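How to clean a white tabletop without leaving marks 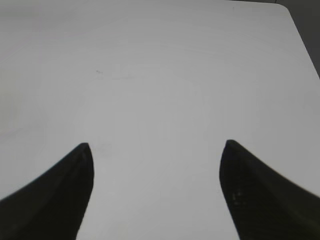 Irina Magalhães
Writes the home care pages at Plunmont

A plain white table is beautiful on the first day, and after one month it shows every cup. I have worked with white tables for many years, first in a furniture shop and now at home, and I would like to explain the method which I use. It takes little time, and you do not need special products.

What you need

2 soft cloths, one for washing and one for drying
1000 ml of warm water
A few drops of mild washing-up liquid
A little bicarbonate of soda, only for stains

Step 1. Take everything off the table, also the small things. It is tempting to wash in a circle past the fruit bowl, but later you will see the border.

Step 2. Remove the crumbs with a dry cloth. If you make them wet first, they become a paste and you push it from one side to the other.

Step 3. Put the washing-up liquid in the water. Wet the first cloth and press it well, so that it does not drip. Start at the far side and come towards you in straight lines. Each line should cover a little of the one before.

Step 4. Rinse the cloth in clean water and go over the table again. Many people leave out this step. The soap which stays on the surface is what makes the grey clouds when it dries.

Step 5. Dry at once with the second cloth. On a matte surface do not press hard and do not rub long in one place – with time it can become shiny there.

Stains from coffee or tea

Mix a small spoon of bicarbonate with some drops of water. Lay it on the stain, wait two minutes and take it away with a damp cloth. Please try it first in a corner. I do not recommend the rough side of a sponge, even for old stains.

How to check the result

Bend down and look along the table towards the window. A plain pale surface will always be a bit brighter in one part and a bit darker in another, and this is only the light. If the darker part moves when you move your head, leave it alone. If it stays – it is a mark, and you can repeat Steps 3 to 5 in that place.

I do the full cleaning once a week, and in December, when we have guests, every second evening.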